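How to Rent a Movie on Coltska and Watch It Offline

Posted by Adebayo Afolabi in Streaming, May

Coltska added rentals to its regular subscription app this spring. The store opened with 1,965 titles, and 145 of them can be rented in 4K. You don't need a subscription to rent, but you do need an account with a payment card on file.

Before you start

Update the app. The Rent tab doesn't show up in older versions. If you share an account, check that you are signed in to your own profile, as rentals stay with the profile that paid for them.

Renting the movie

1. Open Coltska and tap Rent at the bottom of the screen.
2. Search for the title or browse by genre.
3. Tap the title, then choose HD or 4K. The price changes with the picture quality.
4. Tap Confirm and enter your PIN.

The movie now appears under My Rentals. You have a month to start it. Once you press Play, you have 2 days to finish, and pausing does not stop the clock.

Downloading it

Go to My Rentals and tap the arrow next to the title. Keep the app open until the arrow turns into a check mark. My phone kept stopping partway until I turned off battery saver. You can keep up to 5 downloads at a time on one device, and a rental can only be downloaded to one device. To move it, delete it from the first device while that device is online.

4K rentals download in HD. If you paid for 4K, stream it on the TV.

Watching on a TV

Sign in to the Coltska app on the TV and open My Rentals. Casting from a phone works too, but Elmarie Ndlovu wrote in to say that subtitles disappear when she casts to her Marnen stick. I got the same result on mine. Using the app on the stick itself fixed it.

If the movie won't play

Sign out, restart the device and sign back in. If you still get an error, open Account, then Purchases, and tap Report a Problem next to the rental. My refund request was answered the same evening.

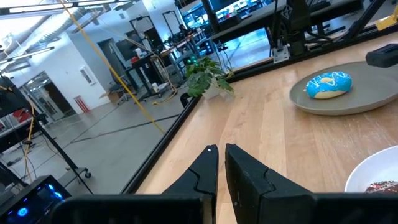
Blue-iced donut on a gray plate.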